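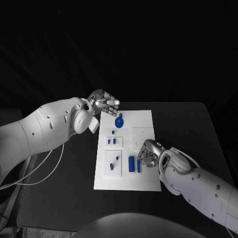
White board with blue and white parts, dark table.

Unit 2: Writing Work Instructions

A work instruction tells one person how to do one job. It is shorter than a manual and narrower than a policy. In this course we use the Bouchard format, and your draft should fit on a single page.

Start each step with a verb. "Close the valve" is a step. "The valve should be closed" leaves the reader wondering who closes it. Keep to one action per line, and put any warning before the step it belongs to — never after. 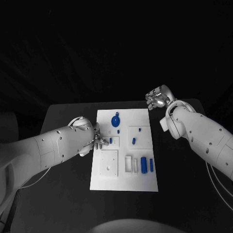

Limit a sheet to 8 steps. If the job needs more, split it at a natural stopping point and give each part its own title. Use the same name for the same thing all the way through. The old Domthorpe packing sheet called one item a tray, a holder and a base, and new staff kept asking which was which.

Test the draft on a reader who has never done the job. Stay quiet while they work and mark each line where they pause.

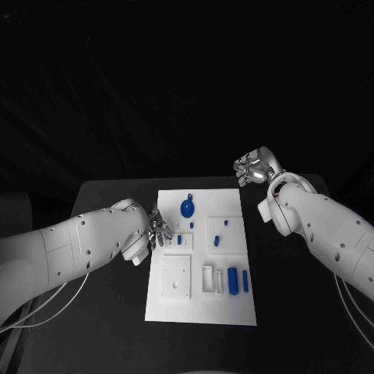

Board laid flat near the middle of the table, parts set out on it.

For next class: read the Grultik sheet on page 77 and rewrite its first 2 steps. Bring a printed copy.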